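About Hestley

Hestley writes grasp planning and perception software for robot grippers. Giang Phùng and Reto Gasser started the company to work on one problem: getting a gripper to pick up an item it has not handled before. We now have 7 people and one lab.

Our main product is Evado, a planner that takes camera input and returns a ranked list of grasps. It runs on an ordinary workstation and plans a grasp in 40 milliseconds. Jilura is our tooling package. It covers calibration, logging and replay, and most customers install it first. 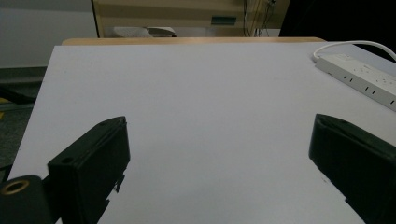 Gripper fingers over the white tabletop, with a power strip toward the back.

Giang leads perception. Her group works on finding table surfaces, separating items from what is behind them, and dealing with cables and other thin shapes that depth data handles poorly. Reto leads planning and control, including the code that sets finger opening and closing speed.

We release new versions of both packages 3 times a year. The next release is due in June and adds support for a second camera. Each license includes setup help and 30 days of direct support from the developers.

Evaluation copies of Jilura are free for schools and labs. To ask for one, use the contact form and tell us which gripper and camera you have.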